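Numcombe Community Kitchen - progress report to Risine, November

Hi all,

Sorry this one is a bit longer than the last, there's been a lot going on! The short version is that the kitchen is open, the cupboards are mostly sorted and we still have money left for the dishwasher plumbing.

Since the last report we've served 337 lunches, which is more than I'd pencilled in for the whole season. Mondays were slow to start with but the seniors' group from Thambiah has been coming over on the minibus and that filled the tables nicely. They like a proper sit-down lunch with a cold drink, so the drinks side of things has become a bigger job than I'd planned for.

On that front, we've given up on the disposable cups completely. I was going through a sleeve every sitting and it felt wrong to keep buying them with your grant. We put a call out for drinkware and got a real mix back - clear faceted tumblers, frosted cups, bumpy ones, you name it. Dardo Jara has been going through the lot at the counter, keeping the ones that suit us and boxing up the rest for the Cikby op shop. 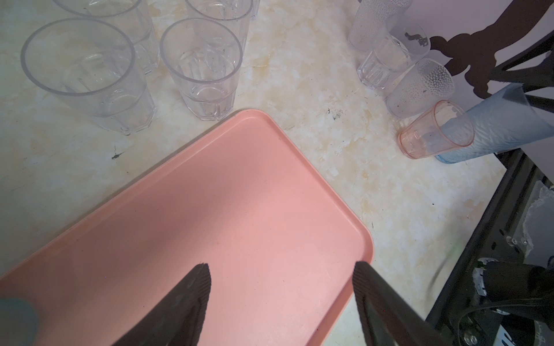
Trays were the other thing. Carrying drinks out two at a time was wearing everybody down, and a few of our regulars can't manage a glass and a plate together. Now the drinks go out by the trayful and lunch is on the tables a good bit earlier. I'd like two more trays in the big size if the budget stretches, plus some of that grippy matting so things don't slide on the way through the door.

Money so far: we've spent $2079 of the equipment line, mostly on the second-hand fridge and the shelving. Receipts are in the folder I sent through. There's one missing for $43 (shelf brackets) and I'm chasing the hardware shop for a copy.

Still to do before the next report:
Get the plumber's quote for the dishwasher
Label the cupboards so the glasses go back where they came from
Fix the wobbly leg on the long table
Finish food safety training - 19 people have done it, two to go

The plumber is my main worry. He's cancelled on me twice and I may need to ask for an extra month on that part of the grant. Could you let me know if that needs a form or if an email will do?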